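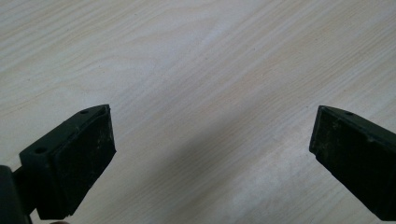
Most advice on work tables starts with size. I would start with the surface, and in particular with its colour and finish, as these decide how quickly small parts can be found and how tired the eyes are by four in the afternoon.

My case is for a pale, matte top with a modest grain. Gloss finishes sell well because they look clean in a showroom. Under a ceiling light they return a bright patch that moves as the head moves, and a clear washer lying in that patch is lost. A matte top scatters the same light evenly.

Dark tops have their defenders. The workshop at Clenisthorpe fitted them throughout, on the grounds that they hide stains. They do. They also hide screws, black cable ties and pencil marks, and a stain that cannot be seen does not get wiped up.

Plain white is the other common choice, and I think it is overrated. With no grain there is nothing for the eye to focus on, and every scratch stands out. A faint figure in the wood, or in whatever is printed to resemble it, breaks up light wear without competing with the work. Strong knots and heavy contrast go too far the other way.

The Novstead catalogue lists 217 table finishes, of which 80 are described as natural. The word tells a buyer very little. Ask for a sample and put it under the lamp that will be used - not beside a window.

Two smaller points. A top 1000 mm deep is more than most people can reach across, and the back third becomes storage. And a table should be cleared at the end of each job, down to the bare surface. A good finish is wasted under a layer of boxes.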